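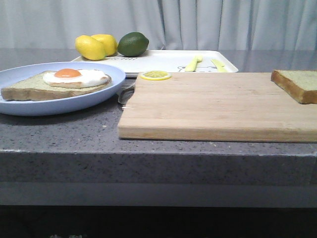
Frequently asked questions

Replacement windows and glazed doors from Sonutier

What does Sonutier make?

We make aluminum and vinyl windows, sliding doors, and fixed glass panels for homes and small commercial buildings. All of our sealed glass units are assembled at the Boltow plant. Frames are cut and welded there too, except for curved frames, which come from an outside supplier and take longer.

Can I buy directly from you?

No. Sonutier sells through dealers. A dealer will visit, measure the openings, and give you a written quote. The quote should list the frame series, the glass package, the hardware finish, and the cost of removing the old windows. If any of those is missing, ask for it before you sign.

What is the difference between the standard glass and Wovik?

Standard glass is a double-pane unit with a low-emissivity coating on one inside surface. Wovik is our triple-pane unit. It holds heat better and cuts more street noise, but it is heavier, and it can't be used in our slimmest sliding door frame. Most people in mild areas are fine with standard.

Can I mix glass types in the same house?

Yes. Many customers put Wovik on the north side or facing a busy road and standard glass everywhere else. There may be a slight difference in tint when two types are side by side in the same wall. Ask your dealer for samples and look at them outdoors in daylight.

How long does an order take?

Stock sizes in white usually ship within 5 weeks. Custom sizes and colored frames take longer, and the dealer will give you a ship date when the order is confirmed. Orders placed in September tend to wait the longest, as that is our busiest month.

Can I change my order after it is placed?

You can change the hardware finish or handle side until the order goes into production. Sizes and glass type can't be changed once the glass has been cut. Call your dealer, not the plant. The plant can't accept changes from homeowners.

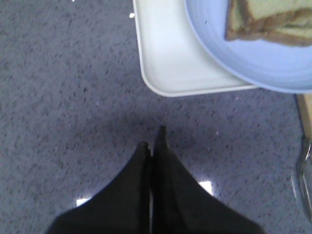
What should I do before the installers arrive?

Take down blinds, curtains, and any brackets fixed to the old frame. Move furniture back at least three feet from each window. Clear a path from the door to each room. Alarm sensors attached to the window need to be disconnected by your alarm company, and the installer will not refit them.

Will there be damage to the walls?

Some. Old frames are often sealed to the plaster or drywall, and small chips along the edge are normal. Installers will fill gaps up to half an inch with sealant or trim. Repainting is not included unless your quote says so.

Do I need a permit?

It depends on where you live. Replacing a window in the same opening often needs no permit, but making the opening larger usually does. Some historic districts have rules on frame color and the width of the bars. Check with your local building department before ordering. We don't refund custom windows that fail a local review.

Why is there water on my new windows in the morning?

If the water is on the outside, the glass is working as it should. The outer pane stays cold because little heat gets through from the room, and dew forms on it. If it is on the room side, the air indoors is too humid. Run the kitchen and bathroom fans, and leave interior doors open. If it is between the panes, the seal has failed and you should file a claim.

How do I clean the glass?

Use water with a little dish soap and a soft cloth. Don't use a razor blade or scouring pad. For vinyl frames, avoid anything containing solvent. Rinse the sliding door tracks twice a year and check that the drain slots are open.

What does the warranty cover?

Sealed glass units are covered for 19 years from the date of manufacture. Hardware is covered for 5 years. Breakage from impact is not covered, and neither is any unit that has had aftermarket film applied. The warranty can be passed on once if you sell the house, as long as the new owner registers.

Where do I find the unit number?

Look at the metal spacer between the panes, usually in a top corner. The number is etched there, and you may need a flashlight to read it. Units in Series 531 frames also have a label inside the top channel, which you can see when the window is open. 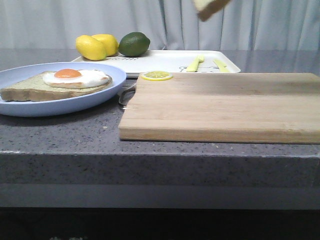 Boltow, 20th April

Update to the questions on Series 607 sliding doors

Is Series 607 still available?

Yes, in white and bronze. The gray finish has been dropped. Replacement rollers and handles for gray doors will still be supplied through dealers.

Can a Series 607 door be fitted with Wovik glass?

Yes, with the heavy-duty rollers. Older doors have to have the rollers changed at the same time as the glass.

What happened to Wickramasinghe locks?

We no longer fit Wickramasinghe locks to new doors. If yours needs repair, a dealer can order the lock body on its own. The keeper on the frame stays where it is and no new holes are drilled.

My door has become hard to slide. Is that a warranty matter?

Clean the track first, then adjust the rollers with the two screws at the bottom edge of the panel. Turn each screw a quarter turn at a time. If the door still drags, contact your dealer with the unit number and the installation date.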